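October 5, 2024

Gripper comparison, second site. Table by the upstairs railing. 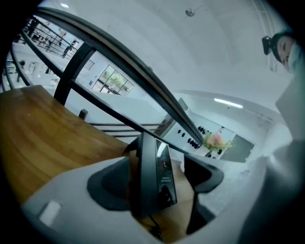
White-body unit at the wood table, window and tube light both in view.

Took the white handheld out with Nour Geagea to repeat the August runs away from the lab bench. Same task as before: pick a peg, carry it across, set it down. 70 trials on the white unit, 70 on the old Bagheri.

White unit: 94 percent clean picks. The Bagheri was lower, mostly from slip on the thin pegs. I had the jaw gap set 2 mm too wide for the first few and left them in the count.

Lighting is the main difference from the lab. Daylight through the big window plus the fluorescent tube makes auto exposure hunt whenever the wrist turns toward the ceiling. Locked it after the first batch. The table finish is glossy and throws highlights near the jaws. Tracking held in spite of that, though it drifted when the view was mostly glass panel. Need a run with the glass masked in software to separate the two effects.

Cable from the upright black unit pulls slightly on a left roll. Reroute it or add slack.

Nour's wrist was tired by the end. Mine was fine, but I did fewer. Grip angle on the Bagheri is still better.

Roughly 3,000 frames to label. Sent the logs to Yolanda Escobar at Reltgate. She wants the Mevow jaws tried next, same pegs, exposure locked from the start.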